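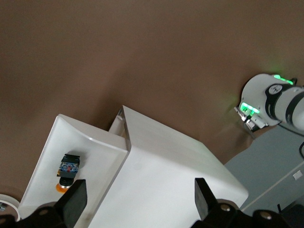

Figure 2. Desktop drawer unit with one small component stored.

Retrieval time was recorded for 452 small parts kept in three types of desktop storage. In the drawer condition we used a plain white unit with a shallow, tray-like drawer; the far wall has a scooped top edge (Figure 2), and a part lying left of the middle, such as the pushbutton switch assembly, remains visible from above once the drawer is pulled out. Parts were assigned to units by the Cisska list, as in Marino and Carbone's August trial. Of the total, 191 were stored singly and the remainder in groups of up to four. Grouped parts were coded by the largest item. Labels were omitted in all conditions, and results for the lidded boxes are reported separately in Section 4.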